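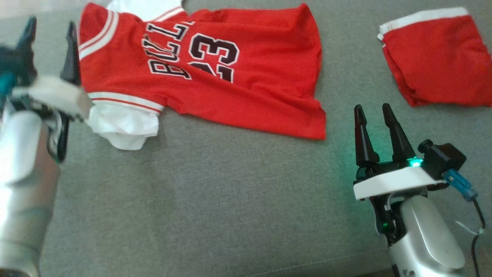 Polyester mesh and odor, a short thread. Cotton takes sweat into the fiber. Polyester doesn't. The water stays on the surface and evaporates, and the skin oils stay behind.

Those oils are what bacteria feed on. A jersey can come out of the wash smelling fine and go bad within 15 minutes of being worn. The residue was still in the yarn.

Fabric softener makes it worse. It leaves a coating on the fiber that holds oil and slows drying. Skip it on anything mesh. Dryer sheets do the same thing.

Use less detergent than the cap suggests. Excess doesn't rinse out of a modern low-water machine. If the rinse water is still foaming, run a second rinse with nothing added.

For a shirt that already smells: soak in cool water with an oxygen bleach for 4 hours, then wash warm. Check the label first. No chlorine bleach on dyed mesh or anything with elastane.

Printed letters – turn the shirt inside out, low heat or no heat. Most cracking I see on heat-applied lettering comes from the dryer. Never iron directly on the print.

Pravesh Msimang asked about vinegar. It helps a little with detergent residue and does very little for oil. Don't mix it with any bleach.

Drying: hang it the same hour. A wet shirt left in a gym bag until October is a separate thread.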